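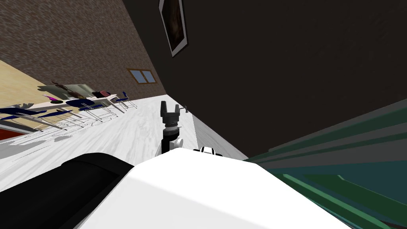

KORKBERG WORKSHOP RELEASES PLANS AND SIMULATOR FOR HOME-BUILT TWO-ARM ROBOT

September 2021

The Korkberg shared workshop has released the build files and simulator for Jollonon, a two-armed robot designed to be put together at home or on a workshop bench. The files are free to download from the workshop's website and may be copied, changed and used in teaching.

The project was started by Shih-chieh Man and Ho-yin Choi, who are both members of the workshop. Man designed the arms and the body. Choi wrote the control software and the simulator, which is called Zallow.

Zallow lets builders run the robot in a virtual room before they cut or print any parts. The rooms have furniture, and objects can be set out on the tables. The simulated robot has the same two arms as the real one, and each arm carries a two-fingered gripper. The view can be set to look out over the robot's own body, so that a builder can check how far an arm can swing before it meets the torso.

"We broke a lot of wrist parts in the first few months," said Man. "Most of that was bad joint limits. Now we try a motion in Zallow first and then send it to the motors. I still break parts, but I print fewer spares."

The complete build has 206 parts, not counting screws and cable ties. Most can be made on a hobby 3D printer with a bed of medium size. The torso panels are the largest pieces and are printed in sections and glued. Builders without a printer can book one at Korkberg.

Choi said the simulator should also be of use to people who have no plans to build the robot.

"You can download it, load a room and move the arms with a keyboard," Choi said. "It runs on an ordinary laptop. The shadows slow it down on older machines, so there is a setting to switch them off."

The current version has some limits. Soft objects such as cloth are not supported. Grip force is estimated and will differ from what the real fingers produce. Builders should test every new motion at low speed, with the power switch within reach.

The workshop will hold a build course for 14 people later this fall. It will run on weekday evenings and will cover wiring, assembly and first tests in the simulator. Course members will share two sets of parts and work in teams. No experience with robots is needed, but people should be able to use a screwdriver and a soldering iron. The fee is $100 and covers materials.

Places can be booked at the Korkberg front desk or through the workshop's website. Questions about the build files should be sent to Shih-chieh Man, and questions about Zallow to Ho-yin Choi.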